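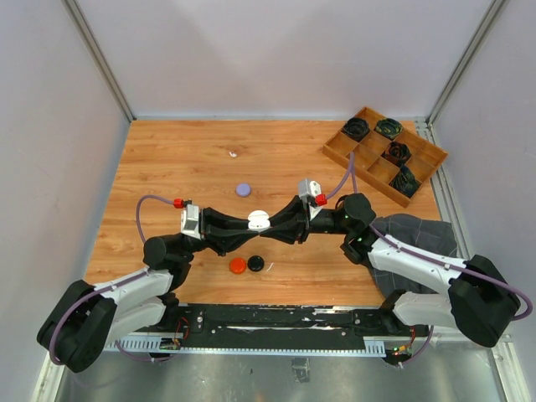

La estación de ahora: los dos brazos sujetan una pieza blanca pequeña entre las pinzas.

¿Qué partidas se olvidan en el presupuesto de una segunda estación con dos brazos?

Seon-mi Tak

Buenas tardes a todos. Les pido disculpas por mi español, trabajo en este idioma desde hace poco y todavía escribo despacio.

Soy responsable de compras en un laboratorio pequeño en Durnville. Tenemos una estación con dos brazos, cada uno con su pinza y su cámara en la muñeca, montados delante de una mesa, dentro de una cabina clara. Las tareas son de manipulación pequeña: tapas redondas, discos planos, objetos que se colocan en una bandeja con casillas. Muchas de estas tareas necesitan las dos pinzas a la vez sobre el mismo objeto, y por este motivo no me sirve el consejo de "compre un solo brazo y ahorre".

Para el proyecto Kong debemos comprar una segunda estación igual. La solicitud se entrega en diciembre y después no se puede añadir dinero hasta el año siguiente. Tengo una oferta de Novow para los brazos, las pinzas y las cámaras, y otra oferta de Widcombe para la cabina con los perfiles de aluminio y los paneles. La suma de las dos ofertas parece el precio completo, pero yo no estaba en el laboratorio cuando se compró la primera estación, y en las facturas antiguas he encontrado muchas compras pequeñas que llegaron en los meses siguientes: tornillos, cables, una fuente de alimentación, dedos para las pinzas. Ninguna es grave, pero todas juntas sí fueron una molestia, porque cada una necesitó una firma diferente.

Mis dudas concretas son estas.

Primero, los cables. Los de las cámaras salen de un conector pequeño en la carcasa, hacen una curva en el aire y bajan hacia el codo del brazo. Mis compañeros dicen que es la parte que más se cambia. ¿Cuántos repuestos es normal pedir con la primera compra? En la oferta de Novow aparece solamente un juego.

Segundo, la mesa. La de ahora tiene la superficie de laminado imitando madera y nos gusta, los objetos se ven bien encima. El proveedor de la cabina propone otra superficie, gris, incluida en el precio. ¿Importa mantener la misma?

Tercero, los objetos mismos. Tapas, discos, bandejas, tela. Parece una tontería presupuestar tapas de botella, pero en mi institución lo que no está escrito no se compra.

Y cuarto, si ustedes piden una cantidad para imprevistos, ¿con qué palabra la escriben para que no la borren? La última vez yo escribí "varios" y la borraron.

Muchas gracias por su tiempo.

torno_y_medio

Hola Seon-mi. Tu español se entiende mejor que las ofertas que me mandan a mí.

Voy por orden. He montado unas cuantas celdas de este tipo, aunque las mías son para ensamblaje y llevan más horas seguidas de las que supongo que hacéis en un laboratorio.

Cables. Pide cuatro de repuesto por estación, dos para cada brazo, y que sean del mismo largo que los montados. Lo del largo parece evidente, pero a mí me sirvieron una vez unos más cortos "compatibles" y el brazo tiraba del conector cuando estiraba el codo. Los que van enrollados por los eslabones hasta la base sufren menos que el tramo de la muñeca. Si en tu caso el de la muñeca se puede desconectar por separado, pregunta a Novow si te venden solo ese tramo. Ahí se ahorra bastante. Pide también las bridas o las cintas con que se sujetan, y fíjate en que la curva libre no pueda pasar por encima de la bandeja, que luego engancha una casilla y te mueve todo.

Pinzas. Te falta en la lista y yo lo pondría antes que la mesa. Cuando las dos pinzas se juntan sobre una cosa tan pequeña como la de la foto, los dedos se tocan entre ellos. Con cuidado no pasa nada, pero alguna vez chocan. Un juego completo de dedos por cada pinza, guardado en un cajón. Si los imprimís vosotros, entonces escribe el material y las horas de impresora, que también cuestan.

Cabina. Lee la oferta de Widcombe con mucha atención en lo que se refiere a la luz y a la entrada de cables. Los paneles claros y lisos van muy bien para las cámaras, pero solo si la luz es pareja, y muchos fabricantes de cabinas venden la estructura sin una sola lámpara. Pregunta por escrito: "¿la iluminación está incluida y dónde va fijada?". Pregunta también quién trae el riel donde se atornillan las bases. Es justo la pieza que queda entre los dos proveedores: el de los brazos dice que es parte de la cabina y el de la cabina dice que es parte de los brazos. En mi primera celda pagué el riel aparte y lo esperé cinco semanas con los brazos metidos en su caja.

Mesa. Igual que la que tienes. Si quieres comparar los resultados de una estación con los de la otra, no cambies el fondo. Aparte, una superficie gris con una tapa negra o un trapo gris encima me parece peor idea que el laminado, las cosas se confunden. Que Widcombe te descuente la suya y encarga la tuya en una carpintería.

Imprevistos: "puesta en marcha y ajuste". Nunca me lo han tachado.

Marisa (almacén)

Yo de robots sé lo justo, pero de compras públicas y semi públicas sé demasiado.

Junta todo lo pequeño en una línea que se llame "consumibles y repuestos del primer año" y adjunta una hoja con el detalle. En la hoja sí pones las tapas, las bandejas y los trapos con su precio unitario, y nadie se ríe porque está debajo de un título serio. En mi centro esa línea fue de unos 600 euros para una mesa de pruebas parecida, sin contar los cables caros, que los metimos con el equipo. No sé si a ti te vale la misma cantidad.

Pide el transporte y el seguro separados en la oferta, que si no luego no se pueden reclamar.

Y mira si tu sala tiene enchufes en la pared donde quieres poner la segunda. Lo digo muy en serio.

pvl

comprar de segunda mano y ya está, los brazos duran mucho. En los grupos de venta salen a menudo de laboratorios que cierran

torno_y_medio

pvl, con dinero de una solicitud cerrada en diciembre y la obligación de que sea igual a la primera, la segunda mano es complicada. Necesita el mismo modelo, la misma revisión del controlador y una factura. Para casa, de acuerdo.

Seon-mi Tak

Muchas gracias a los tres. Escribo lo que he hecho con sus consejos, por si es útil para otra persona que prepara una compra parecida.

He preguntado a las dos empresas por el riel. Las dos me contestaron que lo incluye la otra. Al final Novow lo añade a su oferta, junto con los tornillos y la tira metálica perforada que va debajo, y Widcombe me confirma solamente la distancia entre los postes para que todo entre. He pedido que la medida aparezca en los dos documentos.

Sobre la luz, torno_y_medio tenía razón en preguntar: no estaba incluida. En la nueva oferta sí está, y pedí que la posición de las lámparas sea un dibujo y no una frase, porque leyendo la frase yo entendía una cosa y mi compañero entendía otra.

Los cables: cuatro de repuesto, como me recomendó. El tramo de la muñeca se vende separado, pero el plazo de entrega es más largo que el del cable completo, así que he pedido dos completos y dos tramos. No sé todavía si es la mejor decisión. Los dedos de las pinzas los pido hechos, un juego para cada una. Nuestra impresora está siempre ocupada y prefiero no depender de ella.

La mesa será igual que la primera. El descuento por quitar la superficie gris fue pequeño, pero lo hicieron sin discutir. Me queda por resolver una cosa que no había pensado: el veteado. Mi compañero quiere que las líneas vayan en la misma dirección que en la estación de ahora, y para esto la carpintería necesita cortar el tablero de una manera determinada y sobra más material. Lo he puesto en la hoja de detalle.

Marisa, he usado su título exactamente como usted lo escribió. En la hoja están las tapas, los discos, la bandeja de casillas y la tela. La bandeja es delgada y he pedido cinco, porque las casillas se doblan si un brazo las toca. Para la cantidad total he puesto un poco más que la suya. En cuanto a los enchufes, fui a la sala con mi cuaderno y no hay ninguno en esa pared. La instalación eléctrica la paga el edificio y no el proyecto, pero hay que pedirla con otro formulario, que ya está enviado.

Me gustaría saber, si alguien lo ha hecho, si conviene guardar los repuestos de las dos estaciones juntos o separados. Cuando son idénticos me parece más económico tenerlos juntos, pero no quiero que la primera estación consuma todo lo que se compró para Kong.

Marisa (almacén)

Separados y con etiqueta del proyecto, al menos mientras dure la justificación de gastos. Después los juntas. Si alguien coge uno prestado, que lo apunte en la misma caja.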